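How to Sort a Stack of Loyalty Cards Into One Snap Card Holder

I love this job. Give me a pile of cards, a little holder with plastic pages and a cup of coffee, and I'm happy until the coffee's gone. If your wallet has turned into a brick, or there's a drawer in your kitchen where cards go to be forgotten, set aside part of an evening and let's get it done!

What you'll need

A card holder with sleeve pages (the kind that opens like a tiny book)
Every card you own, and I do mean every one
A soft dry cloth
A pencil and a scrap of paper
A table with good light

Step 1: Round up the cards

Go through coat pockets, the glove box, the bottom of your gym bag and that drawer. Don't decide anything yet, just gather. My neighbor Bethel Wolde did this with me in February and kept coming back from the hallway with more, including a punch card for Kahsay, the bakery by the bus station, with one punch left to go. We went the next morning, obviously.

Step 2: Make three piles

Weekly, sometimes, never. Weekly is for anything you hand over without thinking, like the grocery store card. Sometimes is for the pharmacy, the library two towns over, the shoe store. Never is for the gym you quit. Check the never pile for a balance before you cut anything up! I found 13 dollars on an old Forik gift card and spent it on potting soil.

Bank cards and ID stay out of this. I keep those in my regular wallet so that if the holder goes missing, all I've lost is points.

Step 3: Get the holder ready

New sleeves like to cling together, so before a single card goes in, open the holder flat and bend each page back and forth a few times with your thumb. I do mine right on the wooden table where I can see the edges of the plastic. Wipe the cover while you're at it.
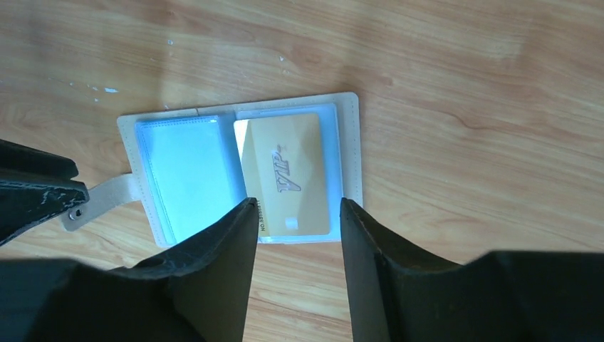 Deciding what goes where is my favorite part, and I always begin with one card that's easy to recognize. It becomes your landmark. When you flip the thing open at a counter with people waiting behind you, your eye goes to the landmark first and you find everything else from there. A gold card with a big VIP across it is perfect for this, and I like it in a sleeve on the right-hand side with the left-hand sleeves left empty until I've settled the order. Put your weekly cards in the sleeves closest to it, then work outward with the sometimes pile.

Step 4: Slide, don't shove

Hold the sleeve open a little with one finger and start the card in at one corner. Once the corner is in, lower the rest and push gently with the flat of your thumb. If it sticks halfway, pull it out and wipe it. Cards that have lived in a coat pocket pick up a surprising amount of grit, and the grit scratches the plastic.

Pick one direction for all your cards and stick with it. Mine all have to be read with the holder turned sideways, which bothered me for a day and then never again.

One card per sleeve is best. Two thin paper punch cards can share, back to back, but two plastic ones will stretch the pocket and then single cards slip out of it forever after.

Step 5: Write down the numbers

Please do this one! Copy the member number from each card onto your scrap of paper while it's still easy to get at. 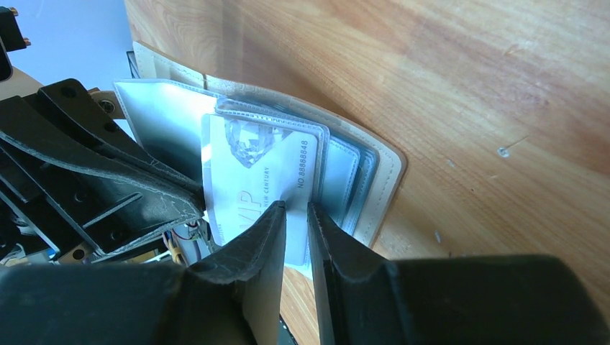 Long runs of the same digit are the worst to copy, and I've gotten them wrong more than once. Put your pencil tip under each digit as you go, or read the number out loud to someone. On a white card with a diamond on it, for instance, the number is NO 88888848, and it would be so easy to sail right past that 4. Next to each number write the name of the store and, if there is one, the phone number for lost cards. Fold the paper and keep it at home, not in the holder.

Step 6: Test the close

Close the holder and fasten the snap. It should click without you having to squeeze. If you're fighting it, you have too many cards in there, so move a few from the sometimes group to an envelope. My limit is 9 plastic cards. Mulugeta Gashaw at the Pilel stationery store told me he gets almost 20 in his, but I've seen his snap and I wouldn't copy him.

Keeping it that way

Any new card goes into the holder the same day or it doesn't come home. When someone at a register offers me one, I ask if they can look me up by phone number, and very often they can.

Twice a year I flip through the pages and pull whatever I haven't used. Last time that was the Liment car wash card, which I felt a bit sad about, but I bike most places now. It's in the envelope with the spares.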